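Two Grippers and a Place Setting
Project report, Robotics Lab II
Rozália Takács and Myung-ja Choo
10 September 2020

1. What we set out to do

Our course had one arm and two grippers for it, and a standing argument over which gripper was better. The first is the Flaltis, a parallel jaw with flat metal pads that closes like a bench vise and has about as much tact. The second is the Trandley, whose soft tapered fingers come to a point and give a little when they meet something. Everybody in the January group had a favorite. Very few of them had tried both on the same objects, so we signed up to do that.

The task is setting a table. We picked it over the usual blocks because blocks are kind to grippers, and tableware was designed by people who assumed you had a thumb. The objects were a plate, a fork and a cloth napkin. The arm had to pick each one up, move it to a marked spot on the other side of the table and let go of it there.

2. Setup

Both grippers bolt to the same wrist flange, and swapping them takes one hex key and more patience than the manual suggests. The wrist camera stays on for both, but the mount had to be shimmed for the Trandley, whose fingers are longer and take up a good part of the view. We ran everything through the Zavik controller that came with the arm. An early plan to compare it with a second controller was dropped in week three, when we learned what "legacy driver" means.

Each gripper got the same starting poses and the same approach speed. Closing force was set once per object and then left alone, which was Myung-ja's rule. Rozália wanted to tune it between attempts and was overruled on the grounds that we would still be there now.

We logged 66 attempts in all, split evenly between the grippers. An attempt counted as a success if the object left the table, traveled, and came to rest inside the marked area the right way up. "The right way up" was added on the second day for the plate's benefit.

3. Results by object

Fork. We expected this to be easy. A fork lying flat on a table gives a gripper only a few millimeters to work with, and the Flaltis pads are thick enough at the bottom that they tended to stop on the table before they had hold of anything. When they did get a grip, it was excellent. The Trandley tips got under the handle far more often and then let it rotate on the way up, so the fork arrived pointing at whoever was sitting nearest. We counted those, because the rules said inside the area and did not say which way it had to face.

Plate. A plate is wider than either gripper opens, so both had to take it by the rim, one finger above and one below, with the wrist tilted. The Flaltis held the rim firmly and slid on the glaze whenever the arm accelerated. The soft fingers did better here. The raised beading on the rim helped, and we should admit that a plain plate might have given a different answer.
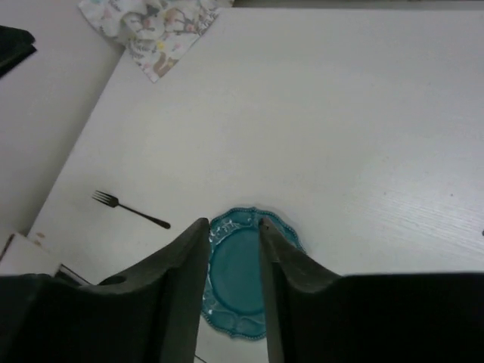
Figure 1. Wrist camera view with the soft fingers over the plate. Fork to the left, napkin toward the back of the table.

Figure 1 also shows our main camera problem. With the soft fingers on, the tips cover part of the plate's rim, and the sides of the plate go behind the fingers. The rim detector was written for a full circle. Given only the middle of one, it made guesses, and some of them were ambitious. We ended up finding the plate from a higher pose, saving the position and doing the last part of the approach without looking, much as people do with light switches.

Napkin. Both grippers could pick up the napkin, and neither could put it down in a form anyone would call set. The printed pattern confused the segmentation as well – at one point the software was confident that we owned two small napkins.

4. What we would change

Professor Wang asked us for a recommendation, so we recommend the Trandley for the plate and fork and a human being for the napkin. The Flaltis remains the better choice for anything with flat parallel sides, and we are sorry we did not bring it any.

The next group should fix the camera before touching the grippers. A second view from the side would have saved us most of week five. They should also write down which way the fork is supposed to point.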